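Konum Regional Screen Office
Progress report to the Nanamen Fund, period ending February

Work on the location register continued through the period. The register now holds 133 entries, of which 4 are on hold while the owners review the standard access agreement. Each entry carries a contact, a parking note, power supply details and the hours during which filming is allowed.

Dirceu Bezerra completed the revised permit form. It replaces the three older forms and can be filed by email. Productions with a crew of six or fewer now use a short version – one page, no site plan – and pay no filing fee. Larger crews still need a site plan and proof of insurance before a permit is issued.
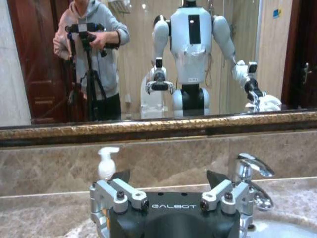 Interior locations remain the weaker part of the register. Most owners who signed up offered farmland, storefronts or river frontage, and requests from producers run the other way. A second call for private homes and small hotels went out through the town newsletters in February. Replies are being logged, and site visits will be scheduled once the access agreement is settled.

The documentary support line was opened to applicants. Two projects have signed contracts: Khương, a feature-length film on river trade, and Cloletti, a short on a family printing shop. Both have received the first payment of $1,050. The second payment is due on delivery of a rough cut.

Spending is within budget on all lines except travel, where mileage for site visits ran over. Ekene Ekwueme has asked that the difference be moved from the printing line, which is underspent. Written approval from the Fund is needed for this transfer.

Open items for the next period: final text of the access agreement, online search for the register, and rough-cut dates for both films.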